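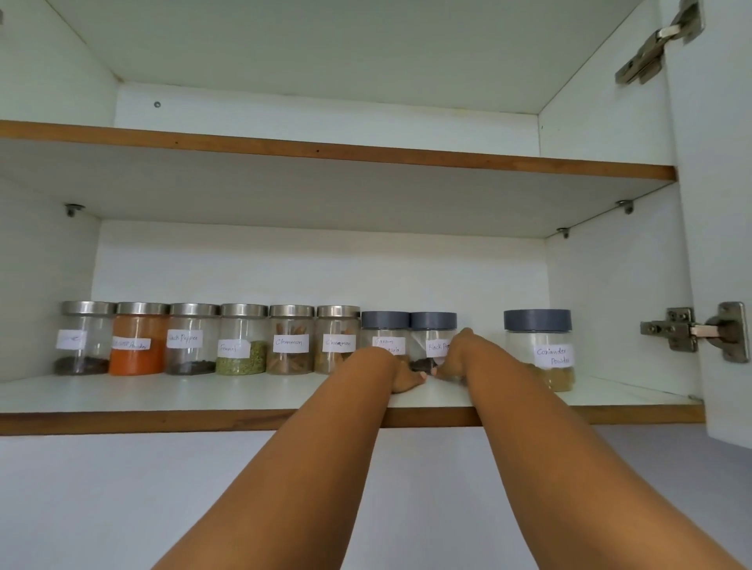
Session 2: Place in the detective novel

Set text: The Zallow Light (library has 2 copies, short loan, please bring them back). Read to the end of chapter 4 if you haven't. Audio version also fine, see below.

Recap from last session
Series detective = same person, new ground each book. Reader comes back for the person. Place does the work of making it feel fresh. Publishers know this, look at any back cover, place named in the first line or so.

Why send the detective away from home?
- no friends, no usual routine, has to ask stupid questions (so we get the answers too)
- locals know things, won't say
- old job habits don't fit. Our detective is a harbour inspector, put her inland at Surden and she can't read the weather
- a private reason for the trip. Sick parent, funeral, house to sell. Keeps her there when any sensible person would of left

The private plot
Watch how it's cut in. In Zallow Light the brother's illness gets short scenes between the long island ones. Island = slow, lots of looking. Hospital = nearly all talk. Mark up where the switch comes, pencil only. Is it always after a discovery? I think mostly, check me.

Also: does the private plot get solved? Usually it just stops. Compare the ending of the Surden book, where the father simply goes home.

Ruins, empty buildings etc.
Old stock, goes back to the gothic. Uses:
- somewhere to hide things/people
- somewhere to fall off
- history of the place told through rooms. The quarantine block chapter does this, and it runs 50 pages before anyone is found dead. Too long? Come with a view.

Clue or furniture? When a description slows down, the reader starts suspecting everything in it. Good writers slow down for nothing quite often, so you stop noticing. Find one passage where you were fooled.

Listening instead of reading
You can't skim audio. Long landscape passages land differntly, a reader's eye slides over them, a listener gets every word at the same speed. Accents too: the narrator has to choose a voice for the killer in chapter one and not give it away.
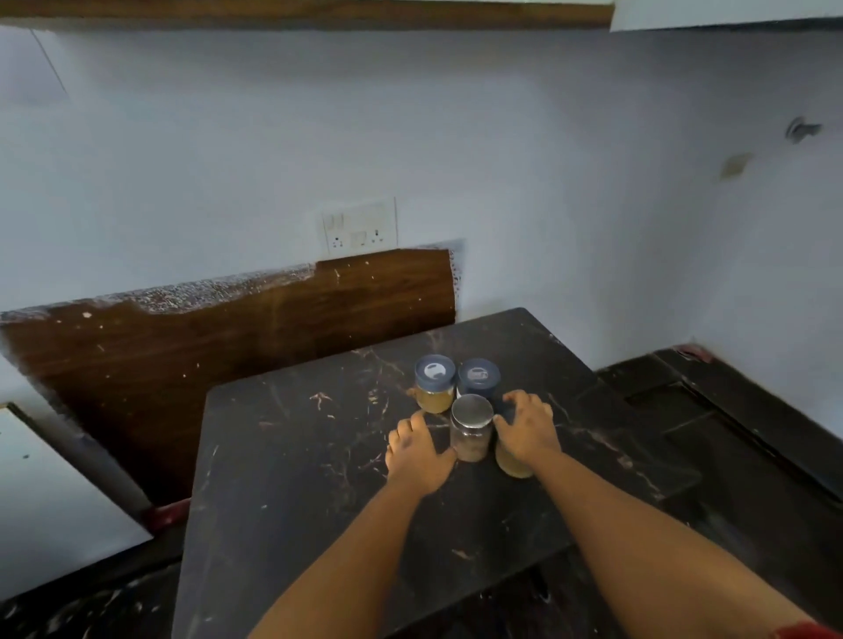
One of last year's group objected that listeners drift off all the time, so the slow passages get missed just as much as on paper, and the clue is probably safer in there. Fair point. Goes against what I said above. Worth a paragraph in your essay if you take the audio question.

For next time
Read the Afridi handout on first chapters. Pick one opening page, any crime novel, and underline every word that tells you where you are. Bring it to the Follberg room, usual time. Essay titles go up after that.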